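Desmontagem e triagem de computadores de secretária: procedimento para as oficinas

Núcleo de Equipamentos Informáticos
Instituto Monatico de Formação Técnica

Índice: Âmbito | Preparação do posto | Abertura da caixa | Memória e processador | Cablagem e fonte | Parafusos e peças pequenas | Registo | Remontagem | Contactos

Âmbito

O presente procedimento aplica-se a todos os computadores de secretária em formato torre recebidos nas oficinas do Instituto, quer se destinem a reparação, quer a aproveitamento de componentes. Não abrange computadores portáteis, monitores nem impressoras, que seguem instruções próprias. A desmontagem de fontes de alimentação está vedada a formandos e a técnicos sem habilitação específica.

Cada torre é trabalhada, no máximo, por duas pessoas em simultâneo. O responsável pelo posto assina a ficha antes do início dos trabalhos e volta a assiná-la no encerramento.

Preparação do posto

A bancada deve estar limpa, bem iluminada e coberta com tapete antiestático ligado à terra. O técnico coloca a pulseira antiestática e verifica o contacto com a pele. Anéis, relógios e pulseiras metálicas são retirados e guardados fora da bancada.

Material necessário:

Chave Phillips n.º 1 e n.º 2
Chave de fendas pequena
Pinça de pontas finas
Tabuleiro de parafusos com divisórias
Sacos antiestáticos em dois tamanhos
Etiquetas autocolantes e marcador permanente
Pincel macio
Ficha de intervenção, modelo 959

Antes de qualquer outra operação, o equipamento é desligado pelo interruptor traseiro e o cabo de alimentação é retirado da tomada e da própria torre. Prime-se em seguida o botão de arranque durante alguns segundos, para descarregar a energia residual. Os restantes cabos exteriores são retirados por último, depois de anotadas as respetivas posições.

Abertura da caixa

A torre é deitada sobre o tapete, com o painel amovível voltado para cima. Retiram-se os parafusos da traseira que seguram o painel e faz-se deslizar este para trás, sem forçar. Nos modelos da linha Karora existe uma patilha de bloqueio adicional junto ao canto superior, que deve ser premida enquanto se desloca o painel. Nos modelos Niriler o painel abre em dobradiça e pode ser totalmente removido na posição vertical.

Uma vez aberta a caixa, procede-se à observação do interior antes de se tocar em qualquer componente. Verifica-se a existência de condensadores opados, marcas de aquecimento, parafusos soltos ou objetos caídos entre a placa-mãe e o chassis. Qualquer anomalia é inscrita no campo 4 da ficha. O pó é removido com o pincel, no sentido do interior para o exterior; o ar comprimido só pode ser utilizado na cabina de limpeza.

Os bordos metálicos do chassis cortam com facilidade. As mãos devem entrar na caixa pela abertura lateral, sem apoio nas arestas, e as peças pequenas são seguras com as pontas dos dedos. 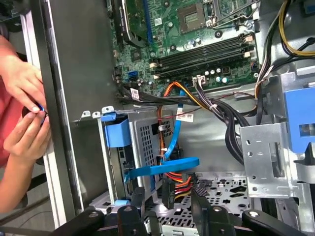

Memória e processador

Os módulos de memória são libertados abrindo as duas patilhas de cada encaixe, uma em cada extremidade. O módulo sobe ligeiramente e é retirado na vertical, pelos bordos. Cada módulo é guardado no seu próprio saco antiestático, com etiqueta que indica o número da torre e a posição do encaixe, contada a partir do processador.

Para retirar o processador, desmonta-se primeiro o dissipador. Os parafusos são aliviados em cruz, meia volta de cada vez, e só depois retirados por completo. Se o dissipador oferecer resistência, aplica-se um movimento de rotação curto, nunca de alavanca. Levanta-se então a alavanca de retenção do suporte até ao fim do curso, abre-se a moldura, quando exista, e retira-se o processador na vertical.

O suporte vazio não deve ser tocado com os dedos nem com ferramentas, e não se passa pincel sobre os contactos. Sempre que a placa fique sem processador por mais de um turno, coloca-se a tampa de proteção do suporte. As tampas encontram-se na gaveta Joseph do armário de consumíveis, em embalagens de 50 unidades.

Cablagem e fonte

Os cabos são desligados pela ficha, nunca pelo fio. Recomenda-se a ordem seguinte:

1. Cabos de dados das unidades de disco e óticas.
2. Cabos de alimentação das mesmas unidades.
3. Ventoinhas e painel frontal.
4. Alimentação auxiliar do processador.
5. Alimentação principal da placa-mãe.

As fichas do painel frontal são pequenas e confundem-se com facilidade. Antes de as desligar, copia-se para o verso da ficha de intervenção a disposição dos pinos e a legenda impressa na placa. As etiquetas de fábrica existentes nos cabos não são removidas, mesmo que estejam parcialmente descoladas.

Os feixes de cabos que permanecem na caixa são afastados para o lado da fonte e presos com fita de velcro. Não é permitido o uso de abraçadeiras de aperto definitivo durante a triagem.

Parafusos e peças pequenas

Cada grupo de parafusos ocupa uma divisória do tabuleiro, pela ordem em que foi retirado. Os parafusos das unidades de disco e os da caixa têm passos de rosca diferentes e não são intermutáveis. Um parafuso que caia no interior é procurado de imediato, com a pinça, inclinando-se a torre se necessário. A intervenção fica suspensa até que seja encontrado.

Registo

Na ficha indicam-se o número de inventário, os componentes retirados, o estado aparente de cada um e o destino proposto: reutilização, ensaio ou abate. Não se declara um componente como funcional sem ensaio em bancada. As unidades de disco seguem sempre para apagamento de dados, independentemente do destino da torre.

Remontagem

A remontagem segue a ordem inversa. Antes de fechar o painel, confirma-se que as patilhas da memória estão travadas, que nenhum cabo toca nas ventoinhas e que o tabuleiro de parafusos ficou vazio. O primeiro arranque é feito com o painel ainda aberto e sem mãos nem ferramentas dentro da caixa.

Contactos

Dúvidas sobre a aplicação do procedimento: Vimala Varma, coordenação das oficinas.
Requisição de consumíveis e fichas: Aravind Iyer, armazém técnico.

Versão 2, em vigor desde 31 de maio de 1999. Substitui a versão anterior, cujos exemplares devem ser devolvidos à coordenação.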